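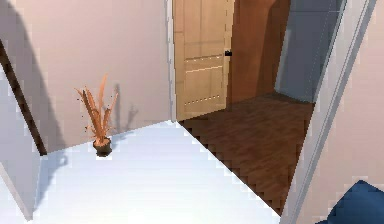
Ticket : épisodes de navigation rejetés au filtre, scènes avec changement de sol
Projet : Pruvness, collecte simulée
File : génération de données
Priorité : normale
Ouvert par : Roxana Husar
État : résolu, surveillance en cours

Description initiale

Le lot de mars destiné à l'apprentissage de la politique « aller à l'objet » sort avec 852 épisodes générés. Le filtre de qualité en écarte 124, tous avec le même code : TRAV_MASK_MISMATCH. Les lots précédents, produits avec les mêmes consignes mais sur des scènes à sol unique, n'avaient pas ce rejet.

Les épisodes concernés partent d'une pièce à sol blanc brillant et doivent viser ou franchir la limite avec un plancher en bois brun. La cible est soit la plante en pot posée sur le sol blanc, soit la porte en bois clair à poignée noire, de l'autre côté.

Comportement attendu : le masque de zone traversable couvre les deux sols de façon continue dès lors que l'ouverture est libre.
Comportement observé : le masque s'arrête sur la limite entre les deux matériaux. Le planificateur expert trouve un chemin, la vérification a posteriori déclare ce chemin hors zone.

Environnement

Moteur de scènes : Clullard, branche stable
Planificateur expert : Chiang, paramètres par défaut
Machine de rendu : nœud Elirthorpe, file de nuit
Sorties par pas : couleur, profondeur, segmentation, pose de l'agent, action
Variation activée : teinte des murs, teinte du feuillage, position des lumières, matériau des sols

Reproduction

1. Charger la scène avec la graine 19.
2. Placer l'agent sur le sol blanc, orienté vers le coin où se trouve la plante.
3. Demander la porte comme cible.
4. Exporter, puis lancer la vérification en mode strict.

Le rejet apparaît à chaque exécution. Avec la plante comme cible, il n'apparaît que si la trajectoire de l'expert passe près de la limite.

Journal

09:12, Roxana Husar
Première hypothèse : profondeur faussée par les reflets du sol blanc. Comparaison faite entre profondeur géométrique et profondeur exportée sur toute la séquence. Écart nul. Hypothèse abandonnée.

09:40, Roxana Husar
Deuxième hypothèse : collision parasite avec l'encadrement blanc à droite de l'ouverture. Affichage des volumes de collision demandé. L'encadrement est correct, le passage garde sa largeur nominale. L'objet bleu foncé en bas à droite, sans doute un meuble, a lui aussi un volume conforme. Rien à signaler.

10:25, Roxana Husar
La limite entre les deux sols est en dents de scie dans le rendu couleur. Vérifié dans la segmentation : mêmes marches. Je croyais à un défaut d'anticrénelage, mais la segmentation n'en utilise aucun et la taille des marches ne change pas quand on double la résolution. L'escalier est donc dans la géométrie.

10:50, équipe scènes
Confirmé. Depuis la dernière mise à jour, Clullard découpe les sols à partir d'une grille d'occupation quand la frontière entre deux matériaux n'est pas alignée sur les axes. Chaque cellule reçoit un seul matériau. Sur une frontière oblique par rapport à la grille, on obtient un escalier. Pas prévu comme régression, c'était le chemin de repli de l'ancien découpage polygonal.

11:05, Roxana Husar
L'escalier seul ne devrait pas casser le masque. Les deux matériaux sont marqués traversables dans la table. À vérifier : adjacence des cellules.

11:30, Roxana Husar
Cause trouvée. Les deux maillages sont générés séparément et leurs sommets ne sont pas fusionnés le long de la limite. Le vérificateur calcule les composantes connexes par arêtes partagées. Il voit deux îlots et ne garde que celui qui contient l'agent au départ. Chiang travaille sur une grille 2D et ne voit pas la coupure, d'où le désaccord.

13:45, équipe scènes
Proposition : rétablir le découpage polygonal pour toutes les scènes. Coût : régénération complète du catalogue, nœud occupé tout le week-end.

14:10, Roxana Husar
Trop large. Je préfère une soudure des sommets au chargement, limitée aux surfaces marquées « sol » et coplanaires. Le rendu reste tel quel. Pour l'apprentissage, la bordure en escalier ne me gêne pas sur une partie du catalogue, mais je ne veux pas qu'elle devienne un indice de seuil. À traiter dans un ticket séparé.

15:20, Roxana Husar
Soudure ajoutée au chargeur. Test sur la graine 19 : une seule composante, trajectoire acceptée en mode strict. Test négatif sur une scène avec marche réelle entre deux pièces : les composantes restent séparées, comme attendu.

16:05, annotation
Question annexe : sur la même scène, la consigne textuelle générée dit « la plante verte ». Le feuillage est orange à saumon après variation des teintes. Faut-il garder l'épisode ?

16:20, Roxana Husar
Non, pas avec cette consigne. Le gabarit lit la couleur dans la fiche de l'objet d'origine, pas dans le matériau appliqué. En attendant la correction, utiliser le gabarit sans couleur (« la plante en pot »). Même règle pour les portes et les meubles : aucune couleur dans la consigne si la variation est active. Recherche à faire dans les lots déjà livrés.

17:40, annotation
Recherche lancée. 60 consignes à reprendre, toutes dans le lot de mars. Texte seul, pas de nouveau rendu nécessaire.

Samedi, passage de nuit
Revérification des 124 épisodes rejetés avec le chargeur corrigé. Tous acceptés sauf deux. Ces deux-là échouent avec un autre code (TARGET_NOT_VISIBLE) : la cible n'entre jamais dans le champ avant l'action d'arrêt. Rejet légitime, épisodes supprimés.

Résolution

Soudure des sommets au chargement pour les surfaces de sol coplanaires. Vérificateur inchangé. Épisodes récupérés réintégrés au lot avec l'étiquette « reverif ». Aucune trajectoire modifiée, seules les métadonnées de validité ont été réécrites.

Contournement pour les postes qui n'ont pas encore le nouveau chargeur : lancer la vérification avec connexité par distance au lieu de connexité par arêtes. Ne pas utiliser ce mode sur les scènes à plusieurs niveaux, il relie des surfaces séparées par une petite marche.

Points ouverts

Découpage polygonal à rétablir pour les nouvelles scènes, sans toucher au catalogue existant. Affecté à l'équipe scènes.
Lecture de la couleur dans le matériau appliqué pour les gabarits de consignes. Affecté à l'annotation.
Ajouter au contrôle de lot un comptage des composantes connexes par scène, avec alerte avant génération et non après. Affecté à Roxana Husar.
Mesurer l'effet de la bordure en escalier sur l'arrêt de l'agent près des seuils. Non affecté.

Le ticket reste en surveillance jusqu'au prochain lot. En cas de nouveau TRAV_MASK_MISMATCH, joindre la graine, la table des matériaux et l'export de segmentation du premier pas. La capture couleur seule ne suffit pas.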